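Naterdale Shared Lunch Room
Progress report to the Clukimance fund
Tuesday, February 22, 2022

Where we are

The grant was for 1,445 pounds, to cover a shared table, a small set of tableware and some seasonal bits, so that people who rent desks at Naterdale would eat together instead of over their keyboards. We have spent 680 of it. I was asked to report on whether it is working. My short answer is that the table is in, the crockery is in, and I remain to be persuaded about the rest.

The application promised "a welcoming setting that encourages people to linger". I did not write that sentence and I would not have signed it if I had read it more slowly. A setting can be pleasant without anybody sitting down at it.

The table and its setting

The white tabletop was supplied by Deto. It is an office top, with black cable grommets let into it, and the back edge is curved. I queried this at the time. A straight edge would have sat better against a flat wall and would have been easier to wipe along. The reply was that curves are friendlier. Perhaps they are, but crumbs like them too.

The colours were chosen by the Ní Mhurchú studio, who did the scheme for a reduced fee. They wanted soft shades that would go with the blue-grey partition, so we have lavender plates and bowls and teal mugs. I expected to dislike this and I don't much. The little striped toy pumpkins are another matter. They came out of the seasonal budget, and to my eye they take up room where a second person's plate might go. 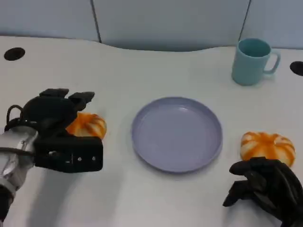 Tableware

We bought 16 place settings, each a plate, a bowl and a mug. The original plan was for 26. I cut it after asking the desk renters how many would use the room on an ordinary day and getting very few firm answers. If demand appears we can buy the remaining ten from the same range, assuming it is still sold.

The mug handles are square. Two people have told me they like this and one has told me it is awkward, and I would not draw anything from either view.

The bowls are the part of the order I would defend. Most of what people bring in is soup or last night's leftovers, and a flat plate is no help with either. The ones we chose are the same pale lavender family as the plates - close enough, anyway - and they look decent on the white top without any dressing up. 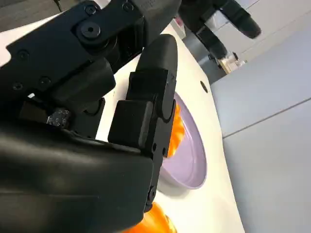 Washing up is still not settled. The scheme assumes everyone will clean and put back what they have used. I have shared enough kitchens to doubt it. For now there is a notice by the sink and a rack, and I will say in the next report whether either made a difference.

Is it being used?

I can't tell you yet in any way that would stand up. The sign-in sheet we put by the door was filled in faithfully for a few days and then ignored. I could quote those first days as if they were typical, but everyone comes to look at a new table once.

Before any more is spent I would like to do the following.

Leave the table bare for a spell, with no ornaments, and see whether more people sit at it.

Ask the renters again about numbers, this time on paper.

Hold the rest of the seasonal money until May.

Money

The unspent 765 pounds is in the project account. I am not asking for it to be released early and I am not asking for more. If the fund would prefer it spent within the financial year, please say so soon, and I will put it towards better chairs, which people did ask for and which the application left out.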